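Meltholm House: Floors and Finishes
Gallery 4: The Ground Floor

Meltholm House was built as the administrative building of the Drirthorpe waterworks and now serves as a public records office and reading room. Its floors were laid in several stages, and very few of the original drawings survive. The gallery pages in this series record the surfaces of the building as they stand today, together with notes from the survey carried out under the direction of Rodica Dumitrescu.

The ground floor is finished for the most part in terrazzo. The survey covered 636 square meters of it, including the entrance hall, the east corridor, the public counter and the former pay office. Repairs from different periods are present in all of these areas. The oldest were made with a coarser stone chip than the surrounding floor and can be found most easily in the early morning, when light enters from the street doors at a low angle.

Terrazzo is made by setting chips of stone in a binder, usually cement, and grinding the surface level once it has hardened. The speckled pattern comes from the chips themselves and continues through the full depth of the topping. A worn floor may therefore be ground again and polished without losing its character, provided that enough thickness remains. At Meltholm House the topping was measured at 30 millimeters in the entrance hall and slightly less in the corridor.

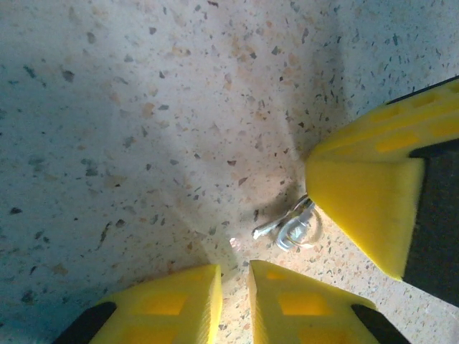
Small metal objects left on the floor are a recurring concern in the care of the building. Paper clips, staples and screws can scratch a polished surface when they are caught under a shoe or a cart wheel, and steel items may leave rust marks if they remain in place during wet cleaning. Staff are asked to pick up such items when they notice them and to place them in the tray at the public counter. Mats at the street doors are lifted and shaken out before opening.

Routine cleaning is carried out with clean water and a neutral detergent. Vinegar, lemon-based products and other acidic cleaners must not be used on any part of the ground floor, as they attack both the cement and the marble chips. Spills of ink or coffee should be blotted promptly and reported to Khoa Nghiêm at the building office. Trial cleaning of the former pay office took place in December, and the results will be assessed before the method is extended to the corridor.

The survey notes were prepared by Sigita Baranauskienė and Uriel Acuña. Samples for color matching were supplied by the Maltent workshop and are held in the records office, where they may be viewed on request. Requests should be made at the public counter before 5 p.m.

Gallery 5: The Main Staircase
Return to Floors and Finishes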